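Ticket 416: council vote records showing the wrong totals
January 2026
By the Ginurstead Council Watch site desk

Status: fixed, watching for repeats

Reported problem: on the page for the Ginurstead town council meeting, the motion to move planning hearings to the Treloar district office shows as "Failed." It passed! Two readers wrote in within the hour, and I love that people check these pages so closely.

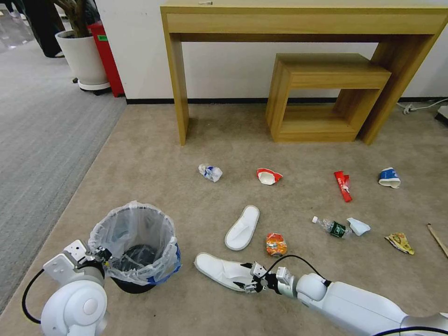
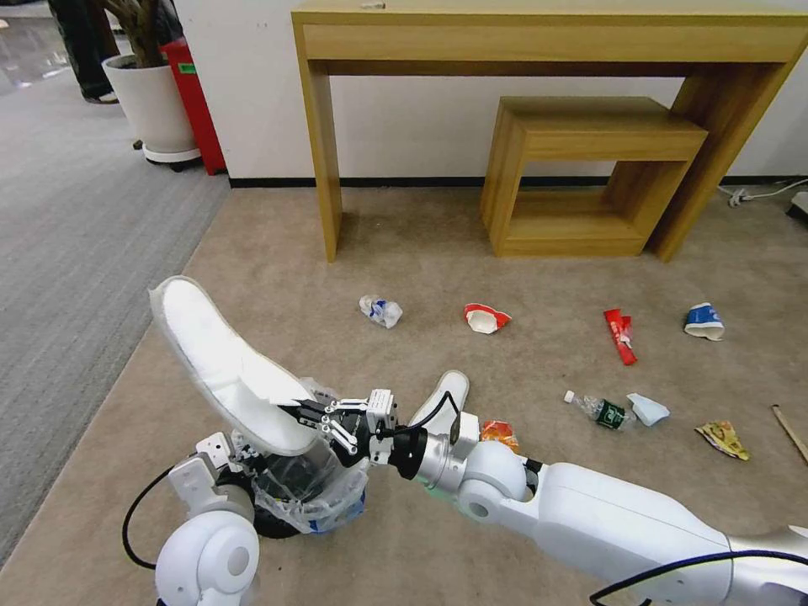

First look. The clerk's minutes give 21 in favor and 20 against. Our page had 20 in favor and 20 against, and the site treats a tie as a failed motion. So the result label was doing its job and the bad number came in earlier. Good, that narrows it down a lot.

Checked the import from Polia (the tool that pulls the minutes into our database). Ran it again on the same file and got the same wrong total. Cleared the cache, ran it a third time, no change. Opened the raw file in a plain editor and every vote is there, all the way down the roll call.

Next try: compared the names in the file with our member list. One member for Treloar was missing on our side. The seat was filled by a special election and we never added the new member, so Polia found a vote with no matching person and dropped it without a warning. Found it!!

Fix, part one. Added the member, set the start date of the term, re-ran the import. Page now reads 21 to 20, "Passed." Lovely to see that label flip.

Fix, part two. Went looking for other meetings with the same trouble. Three older pages were one vote short, but none of those results changed. All three are corrected and have a note at the bottom saying what was wrong and what the numbers were before.

Fix, part three. Polia has a strict mode that stops the import when a name doesn't match. It was off. I turned it on and tested with a made-up name in a copy of the file, and it stopped right away with a clear message giving the line number. This is such a handy setting and I wish I'd found it last March when we set the thing up.

Still open:
- Email alerts for this motion went out with "Failed" in the subject line. Trelel handles our mailings and its queue holds a message for 60 minutes, but we were past that by the time the first report came in. A correction has gone to the same list.
- The search page still shows the old result. It rebuilds overnight, so leave it alone for now.
- Abstentions are stored as blanks, same as absences. Separate ticket please, it needs a proper think about how the council itself records them.

If you see a total that doesn't match the minutes, reply here with the meeting page and the motion number. Screenshots are great too.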